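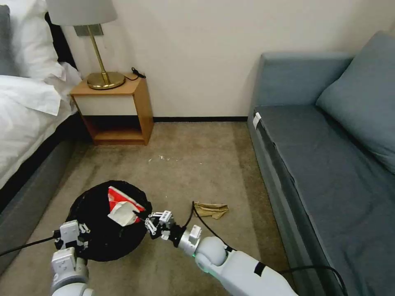 The March reporting period closed with the open day for the Ollel room-service work, held in the furnished guest room at the Dokholm site. The task shown was litter collection with two arms: pick items off the carpet and put them in a round bin. One gripper holds the rim of the black bin while the other reaches for a red package in or on it, with a brown paper bag still on the carpet next to the sofa. Both arms were within reach of the bin and the nearest litter without moving the base, as set out in the January plan.

Visitors came in groups, with one 20-minute slot each. Schouten provided the floor plan and the safety briefing. Total attendance was 62, against a room limit of 90 for the day.

## Status against the work plan

- Two-arm coordination: demonstrated to all groups. Logging ran throughout and 751 grasp attempts were stored. Success rates are not included, as labeling is still in progress.
- Soft packaging: remains the main technical risk. Thin wrappers change shape under the fingers, and the grasp planner still treats them as rigid. The right gripper is shown with its fingers on a crumpled silver and yellow snack wrapper inside the lined bin.
- Small debris: out of scope for this phase. White specks on the carpet are below the size threshold and are ignored by the detector.
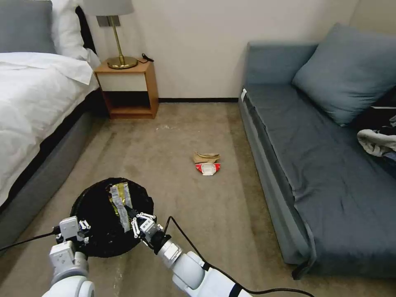
## Open items

1. Cable routing. Gripper cables currently run across the carpet. Ustus has quoted for an arm-mounted guide; a decision is needed before the next demonstration.
2. Bin liner. Gathered plastic at the rim affects the depth estimate. A revised filter is under test.
3. Budget. Spending is on plan and no change to the funding schedule is requested.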